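To: Members, Reading and Discussion List
From: Programs Office, Grarkarley Maritime Library
Date: 19th September
Subject: Re: Copies of The Loss of the Villa

Dear members,

Thank you to those who have written regarding the next title in the wreck and salvage series. I am replying to the list as a whole, as several of the questions raised in the message below have also reached the office by telephone.

> Nicanor Hinojosa wrote:
>
> I have read the first two parts of The Loss of the Villa and would like to know
> which edition the group will be using. My copy is the older paperback, and the
> chapter on the inquiry seems to be a good deal shorter than the one quoted in
> the program notes. Page 56 of mine has the harbour chart, and the notes place
> it much later. Could the office also confirm whether the author's earlier book
> on the Stotov salvage is required reading? I was not able to find it in the
> catalogue.

The group will be using the revised hardcover. Mr Hinojosa is correct that the inquiry chapter differs. The author was given access to the owners' letters after the paperback had gone to print, and rewrote the chapter to take in the evidence of the second engineer, whose account of the flooding in the after hold had been left out of the published findings. The harbour chart was moved to the back of the book at the same time. Members who hold the paperback are welcome to keep using it for parts one and two, where the changes are limited to spelling and a corrected crew list.

The library holds eight copies of the hardcover, of which five are out on loan. The remaining copies may be reserved at the front desk or by replying to this office directly. Loans on this title have been shortened to two weeks until the series ends in January, and renewals will not be possible while another member is waiting.
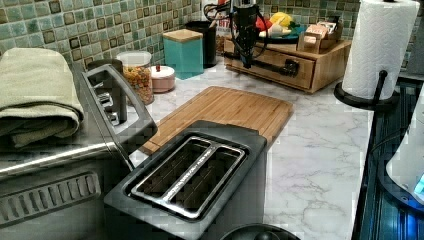 The Stotov book is not required. It is listed in the catalogue under the name of the salvage company, Celtel, and not under the author's, which explains the difficulty in finding it. A correction has been requested. Those who wish to read ahead may find the opening section useful for its plain account of how divers worked on a hull lying on its side, a matter the later book takes for granted.

A number of members have asked whether the discussion will deal with the dispute over the cargo. It will, but at the second meeting. The first will be confined to the voyage itself and the decision to leave harbour with the repairs unfinished – a question on which the two editions do not fully agree. Members are asked to have read to the end of part three and, where possible, to note the page and edition of any passage they intend to raise.

Please direct requests for large-print copies to the front desk as early as possible, as these must be ordered from another branch. Replies concerning the content of the book may be sent to the list. Replies concerning loans should come to this office only.

Yours sincerely,

Programs Office
Grarkarley Maritime Library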